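Grimik Hand-Held Gripper for Recording Demonstrations

By Ylva Solheim
20 June 2022

The Grimik is a two-finger gripper you carry around in your own hand. You squeeze the handle, the fingers close, and the camera on top records what the fingers are doing while you go about folding, picking, stacking or wiping whatever it is you'd like your system to learn. There is no arm to bolt down and no control cabinet to find a corner for, and people who have spent their mornings teleoperating a full-size arm tend to smile a bit the first time they pick one up.

We started Tindall because we wanted something like this for ourselves and kept borrowing other people's. The first Grimik was put together by Theophilus Kyei over a long March on the bench by our back window, and a surprising amount of that early version is still in the one we ship today. The handle changed (several times!) and the trigger got much lighter, but the linkage is very nearly his original drawing.

What it's good at

Most customers come to us with rigid objects in mind, cups and boxes and blocks, and the Grimik handles those happily. Where we think it really earns its place on the shelf is with flat, floppy things: cloths, napkins, placemats, bags, thin towels. These are awkward to demonstrate by teleoperation, as you lose the small feel of the material through the joystick. With the tool in your hand you still get a little of that feel back through the trigger, and your wrist does the rest without your having to think very hard about it.

The camera sits behind the fingers and looks forward over them, so the fingertips stay in view along with the patch of work in front. We're fond of this arrangement. A learning system trained on these recordings sees the same view at run time if you mount the matching Grimik head on your arm, and that saves a good deal of fiddling later on. 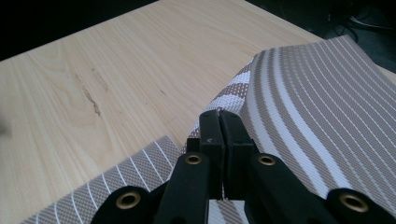

View over the Grimik fingers during a placemat demonstration, with the edge gripped and one side lifted into a curve.

Striped and patterned fabrics make lovely practice material, by the way. The lines bend along with the cloth, and when you are reviewing recordings at the end of a long afternoon it is much easier to see where a fold is going than it would be on plain white cotton. We'd suggest mixing in plain ones as well once your operators have found their rhythm.

What comes in the case

The Grimik tool itself with camera fitted, one spare pair of fingers, a charging cable, a wrist strap, and a copy of Kasirar, our recording software. Kasirar starts and stops a recording from the thumb button, lets you throw away a bad take on the spot, and keeps the good ones sorted by task name. A 12-month license is included and covers up to 3 tools on one account.

Care and spare parts

Wipe the fingers down with a slightly damp cloth when they get dusty. Keep oil away from the pivots, please. If the trigger begins to feel gritty, send the tool back to us and we'll clean the linkage and check the camera angle while it's open. Fingers are sold in pairs under part number 254, and they swap over with the small hex key you'll find tucked under the foam.

A word on collecting

We get asked how many demonstrations a person needs, and the answer depends so much on the task that we'd rather talk it over with you. One customer, Drukberg, recorded 3,000 takes of table setting and clearing with their own staff, and what they told us afterward was that they wished they had changed tables sooner. So do move around! Different rooms, different light, different heights of table — all of it helps, and the tool is light enough that there's really no excuse for staying put.

Ordering

Write to us with your task in a sentence or two and tell us whether your operators are left- or right-handed. Ylva answers most of the mail and is glad to set up a call.

Related items
Grimik arm-mount head
Replacement fingers (pair)
Kasirar license renewal
Padded carry case
Wrist strap, long

Contact Tindall | © 2022 Tindall | Back to top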